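Steady hands wanted for paid suturing sessions

Hi, I'm Isla Whitelaw, and I run the teleoperation sessions for Mavness at Gesent. I'm looking for people to sit at our console and tie stitches by remote control, so our robot has good examples to learn from! 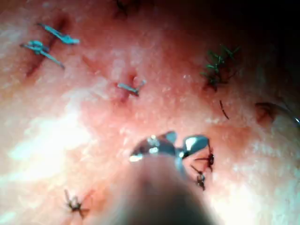 We've got 474 demos saved so far and I'd love to hit 1,517 by October, so yes, I need help. You'll do the same knot over and over (bring patience, and maybe a podcast). Surgical trainees and vet techs are very welcome, but I'll happily train anyone who sews or ties flies. Messy tries are fine too, we keep those.
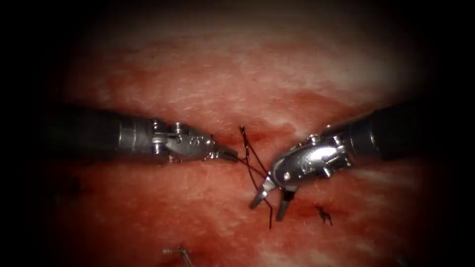
Left jaws on the thread, right jaws open by the loop.

Sessions start at 9 a.m. and you get a break every 30 minutes. Write to me at the Gesent front desk and tell me what you do with your hands!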